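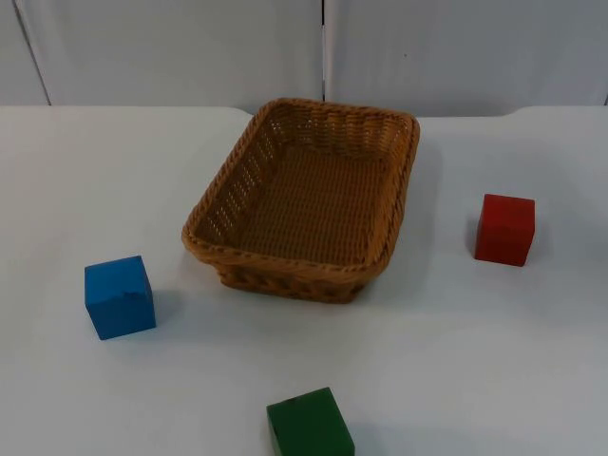

Fleswood library opens block and basket room for youngest visitors

Home News Schools Around Town Sports Events Contact

FLESWOOD - The public library has turned its old periodicals room into a play space for children under five, stocked mostly with painted wooden blocks and woven baskets to put them in.

The room opened in April and is free to use during regular library hours. It is on the ground floor, past the front desk, and has its own door so that noise stays out of the reading area.

Families do not need a library card to come in. An adult has to stay with each child, and the room holds 17 people at a time, adults included. When it is full, the front desk keeps a list and calls families in order.

The library bought 500 blocks for the room, all of them cubes. They come in red, blue and green. The baskets are rectangular, open at the top, with a thick braided rim on all sides that small hands can hold on to. There are no lids.

Play is set up at low white tables. At the start of each day, staff put out a basket on every table with a few blocks beside it, and the rest stay on the shelves until someone asks for them or goes and gets them. Children are free to carry blocks from one table to another. At closing, everything goes back in the baskets and the baskets go back on the shelf under the window.

According to the library, the simple setup was a choice. The room it replaced had held a plastic kitchen and a train table on loan for two winters, and both lost parts faster than they could be replaced. A set of cubes can lose a few pieces and still work.

Some of the blocks are not new. Part of the set came from Harasym, the nursery school on the east side that closed last year, and those blocks have years of use on them. Chips and worn spots in the paint are common on the older ones. The library sorted through the donation before the room opened, took out any block with a split or a rough edge, and kept the rest. Blocks with small paint chips will stay in use. The remainder of the set was bought new from Dratel, a toy and school supply shop on Fleswood's main street.

The room cost less than the library had planned. Most of the money went to flooring, a new door and lower shelves. The old magazine racks were sold, and the back issues they held are now kept upstairs, where they can still be requested at the desk.

Two short programs will meet in the room each week. The first, at 10 a.m., is for babies and toddlers who are not yet walking well, and uses the baskets with a handful of blocks for dropping in and tipping out. The second, at 2 p.m., is for three- and four-year-olds. It covers sorting by color, stacking, and following simple directions such as putting the blue block in the basket or setting the green one in front of it. Each session runs 40 minutes, and the room stays open for free play afterward.

Parents can also borrow a set to take home. A take-home set is one basket and a bag of blocks in all three colors, and it goes out for two weeks on an adult's card. Unlike the room itself, the sets can only be borrowed by cardholders. There is no fine for a lost block, but the library asks borrowers to mention it when they bring the set back so the bag can be refilled. Baskets that come back damaged will be looked at one by one.

In its first month the take-home shelf was used more than expected. There were 63 loans, and for several days there was nothing left to borrow. More baskets have been ordered from Fodetti, the home goods store by the bus station, and will be added to the shelf when they arrive. Holds can be placed at the desk or by phone.

Cleaning is done in the evening. Blocks that have been in a child's mouth should go in the tray by the door and not back in a basket. Staff wipe those down separately. The baskets are brushed out and wiped with a damp cloth, then left to air overnight.

Food and drinks are not allowed in the room, apart from bottles for babies. Strollers can be left in the hall opposite, where a section of wall has been cleared. Shoes may stay on. A changing table has been put in the restroom next door.

The library is asking for a few things from the public. It could use more cloth bags with drawstrings for the take-home sets, and plain cushions for adults who want to sit on the floor. It is not taking other toys at this time. Plain wooden cubes will be accepted if they are too large to fit in a child's mouth and the paint is sound, and these can be left at the front desk. Donations left outside the building after hours cannot be used.

Older children are welcome in the room if they come with a younger brother or sister, though the tables are low and the programs are not planned for them. School-age activities continue upstairs on the same schedule as before.

The room will close for one week in the summer so the floor can be sealed. Take-home sets will still be available at the front desk during that week, and both programs will move to the meeting room at their usual times.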